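Snack and drink prices at the Folley Street building

The snack contract for the Folley Street building moved to Vedix on 13/08/2022. The old supplier, Baltberg, gave notice in June and took its two vending machines out of the first floor hallway.

Most of the range stays the same. Chips, soda, crackers and chocolate are all still on the list. Baltberg's hot soup cups are gone, and Vedix does not carry a replacement. Plain and salted nuts have been added, along with a sugar-free iced tea.

A small bag of chips goes up by eight cents. Bottled soda goes up by 16 cents. Water stays at the old price through the end of the year. Cards and phones are accepted at both new machines, but coins only at the one by the stairs. Bills are not accepted at either.

Prepaid snack cards from Baltberg no longer work. If you have money left on yours, bring it to the front desk in the Wu Annex, room 41, and the balance will be moved to a Vedix card. There is no charge for this. Cards with a cracked strip can be handled too, but take a few days longer.

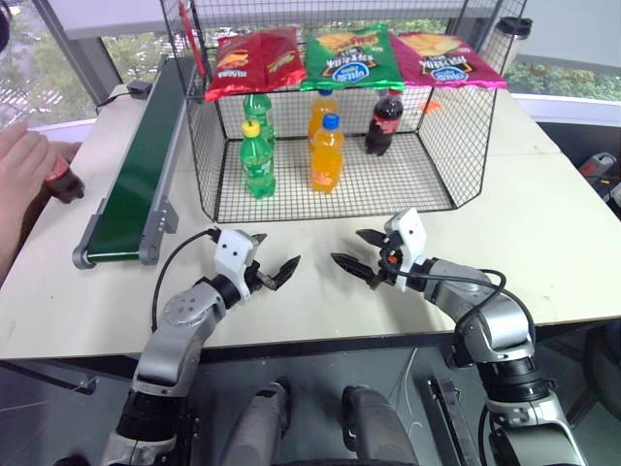 Chips and soda remain on the list under the new contract.

Large orders for meetings go through the same desk. Please allow two working days and give the room number, the floor and a phone extension. Empty bottles go in the blue bins next to the elevators.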